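How to Answer a Councillor Online Without Making Things Worse

I've been helping people in Hikovstead write to their councillors for a good few years now, mostly letters to begin with, and lately more and more of it has moved on to social media. Last August, when the row over the Flasolwood bus route was at its height, I must have talked half the street down from posting something they'd have regretted by teatime. So I thought I'd set down how I go about it, in case it helps you too.

Start by reading the whole post, and then read whatever it links to. I know, I know, you're cross and you want to get on with it! But I once wrote a long and rather splendid reply to Councillor Sepúlveda about parking charges, only to find that she'd been quoting someone else and agreed with me on nearly every point. She was very gracious. I still go a bit pink thinking of it.

Next, write your reply somewhere else. A notes app will do, or the back of an envelope if you're like me. The reply box is a dangerous place to think, and it's far too easy to catch the send button with your thumb.

When you've got your draft, look for the one thing you want to happen. Do you want a question answered, a vote explained, a mistake put right? Put that in the first sentence and keep it plain. "Will you publish the passenger numbers for the 34 before the vote?" is a lovely reply. It's short, anyone scrolling past can follow it, and it's quite hard to wriggle out of.

Now take out the jokes. I'm sorry about this one, as I'm fond of a joke myself, but they travel badly. My friend Darius Navickas made a mild crack about a ribbon-cutting (something to do with the size of the scissors) and had 40 replies by breakfast, most of them from people who had never been on a bus in their lives and wanted to argue about scissors. The question he'd asked underneath it, which was a good one, never got a look-in. If you really can't bear to lose the joke, tell it to someone in the kitchen and then post the sensible version.

Check your facts while you're at it. The council's minutes are usually online, though you may have to dig, and the page for the transport meetings in particular seems to move every time I learn where it is. Quote the item number if you can find it. If you're working from memory, say so.

Leave the draft for an hour. Overnight is better if it's past ten in the evening, when I don't think any of us are at our best. Read it aloud when you come back, and if you wouldn't say it across the counter in the post office, have another go.

Once it's posted, give it 14 days before you chase. Councillors are part-time and some of them only look at their messages at weekends. Answer anyone who asks you something politely, and let the rest go by. I allow myself one reply per person and then I put the kettle on.

If you still hear nothing, send the same question by email and copy in the clerk. The local paper, the Joratis, will sometimes print a short letter as well, so keep your wording handy.

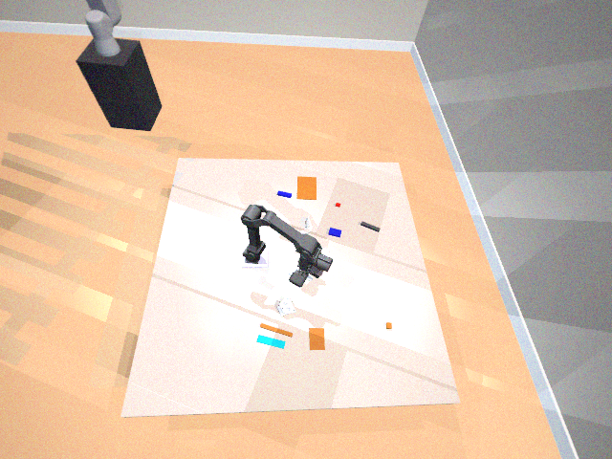 Keep a copy of everything you send, too, with the date on it. I use an old ring binder, and it has saved me more than once when somebody was quite certain I'd never asked.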